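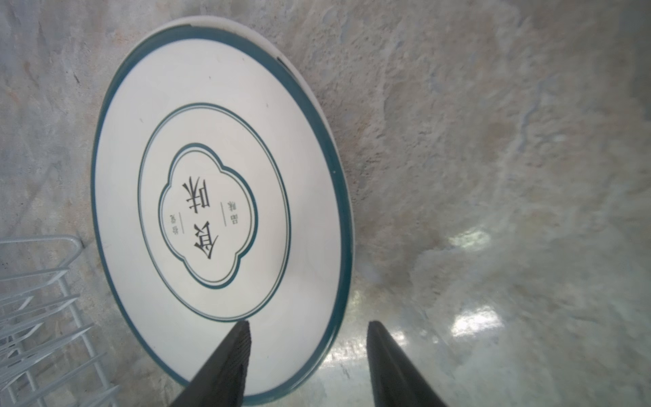
Plovlow Supper Rooms — kitchen and floor staff wanted, April start

We're hiring. Small place, busy, two rooms and a counter on the Clilavov side of the market hall. Dinner service five nights, Friday is the big one. Need people soon so this is going up fast, sorry for the mess.

What we need

Prep cook, full time. Dumplings, braises, pickles, stock. Lots of folding and lots of onions. You should be OK with a knife and OK with being told to cut it smaller. Experience in any kitchen counts — school, hospital, church basement, fine.

Dish and tableware person, part time, evenings. Not a throwaway job here. We use real plates, some of them patterned and not easy to replace, so we want somebody careful who doesn't bang things around. Washing, racking, drying, checking for chips, putting back on the right shelf. You also help set up the counter before doors.

Floor staff, 4 people, mix of part time and full time. Taking orders, running food, clearing, wiping down, talking to people. Regulars here like to chat. Some want to be left alone. You'll learn wich is which.

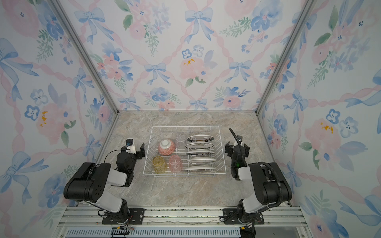

Dish rack and flowered wallpaper, pink ribbons and blue bows.

Hours

Prep starts at 9 in the morning. Evening crew comes in at 2 on delivery days, later otherwise. Staff meal before doors open, everyone sits down for it, including whoever is on dishes. Schedule goes out a week ahead and we try hard not to change it. Swaps are fine, just write them on the sheet by the back door. Not by text. Things get lost in texts.

Pay

Hourly, paid every two weeks, tips pooled and split across kitchen and floor by hours worked. Rate depends on the job and what you've done before, we'll tell you the number at the first talk so no guessing. Paid trial shift. If it doesn't work out you still get paid for the trial.

You should

Be able to stand most of a shift and lift a full crate, or tell us what you can lift and we'll work around it. Show up on time. Speak enough English to follow a ticket — other languages very welcome, we hear four or five on a normal night. Food handler card is good, if you don't have one we pay for the class at the Polishchuk center and you go on the clock.

Shoes: closed toe, non slip. Aprons are ours. No strong perfume on the kitchen side please.

Getting here

The 15 bus stops across the street. Bike rack in the alley, bring a lock. Parking is bad, don't count on it.

Also looking for — one baker, two mornings a week, to share the ovens with Vadelell who do our bread. You would be employed by them and not us but the interview is here. Say BAKER in your note so it gets to the right person.

How to apply

Come by in person any afternoon before service and ask for Petro Sirko, or leave a note at the counter with your name, phone number, which job, and what days you can't work. Résumé is nice but not needed. A few lines on where you worked last and why you left is more useful to us. Please don't come during dinner, he will be cooking and you'll be waiting a long time.

We call everybody back, even if its a no. If you haven't heard in a week, come in and bug us.

Dish job gets filled first, then floor. Prep cook stays open untill we find the right one.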